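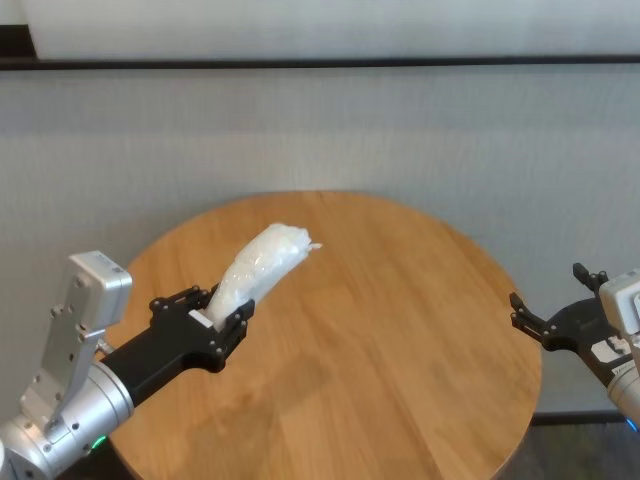 Fig. 1. Round table, top surface, with plastic bag.

Search this manual Go Clear

Posted in November by the Penry support desk

SECTION 2: SETTING UP THE TABLETOP

Read before you put anything on the table. Covers the Conitz round wood top only. Painted tops, see the Dandley sheet in the back pocket.

What you need
Soft cloth, two if you have them. Mild dish soap. Lukewarm water. The small parts bag and the hex key, both in the base carton. A helper for steps 4 and 5.

Unpacking the top

1. Lay a blanket on the floor, bigger than the top. Shake it out first — one bit of grit will scratch the finish.

2. Open the flat carton along the taped seam. Keep the knife blade short. The top sits right under the cardboard.

3. Pull off the corner foam and the paper wrap. Leave the round edge strip on until the top is on its base.

CAUTION: Plastic bags are not toys. Keep them away from babies, small children and pets. Crumple or knot each bag as it comes off and get it out of the room before you go on.

4. Two people. Lift the top out flat and lay it face down on the blanket. Do not stand it on its edge, the curve will roll.

5. Set the base on the top, feet in the air. Line up the holes. If one is out, turn the base 90 degrees and try again. It only fits the right way.

6. Start all the bolts by hand. Then tighten with the hex key, going across from one to the other, a bit at a time. Snug, no more. No power drivers.

7. Turn the table over, both people, one on each side. Lift from the base and not the rim. Now the edge strip can come off.

Note: Lighter and darker strips in the wood are normal. The top is made from planks joined side by side and no two take the finish the same. Not a fault, we can't swap a top for this.

First wipe-down

8. Wring the cloth out hard. Wipe with the grain, long strokes, one side to the other. Going in circles leaves marks you will see when the light is low.

9. Dry right away with the second cloth. Don't let water sit in the joins.

10. Get down level with the top and look across it toward a window. Dull or smudgy patches will show up against the shine. Mostly this is hand marks from the lifting. One drop of soap on the damp cloth, wipe, then plain water, then dry.

11. Still dull? Leave it 30 minutes and look agian. Damp wood looks flat till it has dried out.

CAUTION: No bleach, no scouring pads, no spray polish with silicone. Spray polish builds up and goes cloudy and is a real pain to get off.

Clearing the table

Do this every time before wiping.

12. Everything off. Bags, mail, cups, all of it. Lift things, don't drag.

13. Plastic bags: don't leave them lying on the wood. Printed ones can leave ink behind, and a wet one traps water against the finish. Reusing it? Squeeze the air out, fold it long ways, put it in a drawer.

14. Hot pans go on a trivet. A folded dish towel is not enough.

Keep the table out of strong sun for the first 21 days, or shift the bowl or mat on it now and then so the color evens out. New wood darkens. Whatever sits in one spot leaves a pale ring — this does fade, slowly.

If something is wrong

Table rocks: loosen all bolts half a turn, let it settle on a flat floor, tighten again. Still rocking, check the floor before you call.

Bolt won't start: back it out, check for finish in the hole, try by hand. Don't force it.

Scratch: light ones, use the wax stick from the Drirkbridge care kit (sold seperately). Rub with the grain, wait, buff off. Deep ones, call us first.

White mark from a cup: leave it overnight with nothing on it. Many go on their own. If not, wax stick.

Parts missing from the bag: don't send the table back. Tell us which part and the number on the carton label, and we mail it out.

Next: Section 3, Chairs and Benches

Contact Penry support | Spare parts | Copyright Penry, all rights reserved | Back to top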